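Lista de inspección de salas y zonas comunes, edificio Marndale
Revisión de enero, con comentarios

Inspecciona: Angeliki Karagiannis
Superficie: planta baja y primera planta
Hora de inicio: 9:15

Claves: C = conforme. NC = no conforme. O = observación, sin plazo. NP = no procede.

1. Salidas y recorridos de evacuación

1.1 Puerta principal, apertura en el sentido de la salida. C
1.2 Puerta trasera, barra antipánico. NC. Hay que empujar dos veces para que ceda. El muelle se ajustó en otoño y ha vuelto a quedar duro. Aviso enviado a Kouris, que lleva el mantenimiento de las puertas.
1.3 Pasillo de la planta baja libre de obstáculos. NC. Tres cajas de folletos apoyadas en la pared, frente al aseo. Retiradas durante la visita. El pasillo queda con el ancho exigido, pero es la segunda revisión seguida en que aparecen.
1.4 Señales fotoluminiscentes. C. La del rellano está algo torcida.
1.5 Plano «Usted está aquí» de la primera planta. NC. Sigue mostrando el tabique que se quitó con la reforma.

2. Extinción y detección

2.1 Extintores, presión y precinto. C en todos menos el del cuarto de limpieza, con la aguja en el límite de la zona verde. Se anota para la próxima visita de Plernum.
2.2 Altura de los extintores. C
2.3 Detector de la sala 215. NC. El piloto no parpadea. Se prueba con el pulsador y no responde. Plazo: 4 días.
2.4 Pulsadores de alarma accesibles. O. El de la escalera queda detrás de la hoja de la puerta cuando está abierta. Conviene poner un tope.
2.5 Manta ignífuga de la cocina. C. Fuera de la vista desde la entrada, detrás del microondas. Mejor junto a la puerta.

3. Electricidad

3.1 Cuadro general cerrado y rotulado. C. Falta la etiqueta de un interruptor, el que corresponde al termo.
3.2 Diferenciales, prueba con el botón. C. Saltan los 2 de la planta baja. En la primera planta no se prueban por haber equipos encendidos. Queda pendiente para fuera de horario.
3.3 Regletas encadenadas. NC en recepción. Una regleta enchufada en otra bajo el mostrador, con el calefactor al final. Desconectado en el momento. El calefactor no puede ir en regleta, ni siquiera en una sola.
3.4 Enchufes sueltos o con marcas de calor. C
3.5 Luminarias de emergencia. O. Todas encienden al cortar la línea. La de la escalera pierde intensidad antes que las demás.

4. Superficies y revestimientos

4.1 Suelo sin levantar ni resbaladizo. C, salvo la esquina de la moqueta a la entrada de la sala de reuniones, que hay que volver a pegar.
4.2 Superficies oscuras de aspecto mate. O. En ellas el polvo y los restos pequeños (grapas, virutas, puntas de cúter) se distinguen peor con la luz del techo. Pasar linterna rasante antes de dar por buena la limpieza.

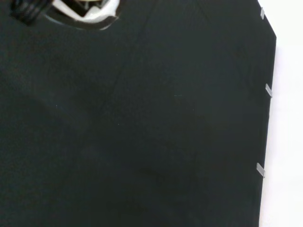 4.3 Bordes y esquinas a la altura de la cadera. C. Se mantienen los protectores de goma.
4.4 Estanterías ancladas a la pared. NC. La alta del archivo lleva un solo anclaje y se mueve al tirar de ella. Vaciar los dos estantes de arriba hasta que se fije. Presupuesto pedido a Rellik.
4.5 Tejidos y fieltros en mesas, paneles y asientos. O. No se encuentra la ficha de reacción al fuego de los textiles comprados después de la reforma. Pedirla al proveedor y guardarla en la carpeta 311. Mientras no llegue, no colocar cerca focos ni aparatos que den calor. Aspirar en seco, nunca con disolventes.

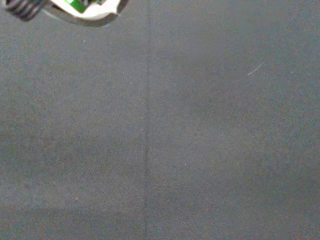 Heather Cruickshank: Sobre el 4.5, la ficha de los asientos sí la tenemos, está en la carpeta antigua, detrás de las facturas. La paso a la 311. La de los paneles no la he visto nunca y dudo que la enviaran. ¿Sirve un certificado del fabricante si la tienda ya no lo tiene?

Respuesta de la inspección: sirve si identifica la referencia exacta del tejido. Un certificado general de la marca no basta. Los asientos pasan a C cuando se vea la ficha.

5. Botiquín y primeros auxilios

5.1 Botiquín señalizado y accesible. C
5.2 Caducidades. NC. Suero fisiológico y dos pomadas fuera de fecha. Tirados. Reponer el suero; las pomadas no hacen falta.
5.3 Teléfonos de emergencia a la vista. C

6. Pendientes

Barra antipánico de la puerta trasera: Kouris.
Detector de la 215: Plernum, plazo de 4 días.
Anclaje de la estantería del archivo: Rellik, a la espera de presupuesto.
Plano de la primera planta: imprimir de nuevo y cambiar.
Prueba de diferenciales de la primera planta: a partir de las 18:30, avisando antes a recepción.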